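Small bits, small boxes: sorting the workshop drawer

Quick one this week, the glue is going off on another job.

Lost most of Saturday looking for one tiny screw. Found it in the mustard tin with the fuses, picture hooks and a dead battery. So. Time to sort the tin.

What you want is little boxes with clear lids. Clear matters more than size. A solid lid means a label, and labels fall off in the shed (mine do anyway, damp). Divided inside if you can get it. The ones from Jilach are all right, the Gristomden ones have a deeper slot but the catch is stiff in cold weather. Old pill boxes do the job too, wash them first and let them dry overnight with the lid open.

Before you tip anything out, put paper down. Big white sheet, lining paper is fine, the back of old wallpaper also fine. Cover most of the table. Small dark things show up on it straight away and at the end you lift two corners and funnel the leftovers back where they came from. Saves the wood getting scratched aswell.

Box in the middle, lid shut until you're ready to fill it. Both elbows clear. If the table wobbles fix that first, folded card under the leg.

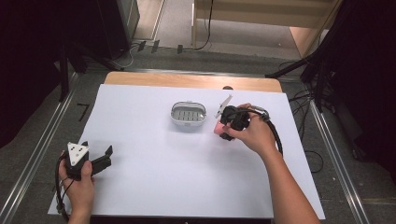
Marnock Lane reader writes in to say paper is no good for ball bearings, they roll straight off the far side, and an old tea towel under the sheet stops most of it. Also says to fill the slots from the back row forward so your sleeve isn't dragging over the ones you've done. Fair point on the sleeve. Have not tried the tea towel, will do.

Order I go in:

Biggest bits out first. Anything that won't fit a slot goes in a jar, don't force it.
Then by type, not by size. Washers with washers.
Rusty ones in the bin. You will never use them, be strong.
Mystery bits get one slot. One. When it's full something has to go.

Don't fill a slot to the brim or the lid bows and everything creeps next door when you pick it up. Two thirds is plenty. Test it, lid shut, tilt it gently over the paper and look through the top. If things have swapped places, take a few out.

Tiny springs: pinch of cotton wool in the slot with them. Needles and pins want a bit of felt at the bottom, cut it a touch oversize so it grips.

Carry it flat. Store it flat. I stood one on end on the shelf over the vice and it was back to mustard tin by teatime.

Someone asked about the big Nadadik cabinet, the one with all the drawers. Lovely thing but you need the wall for it, and you still have to sort teh stuff before it goes in. Start with 2 little boxes, see if you keep it up till December.

Next time, getting dried paint off hinges.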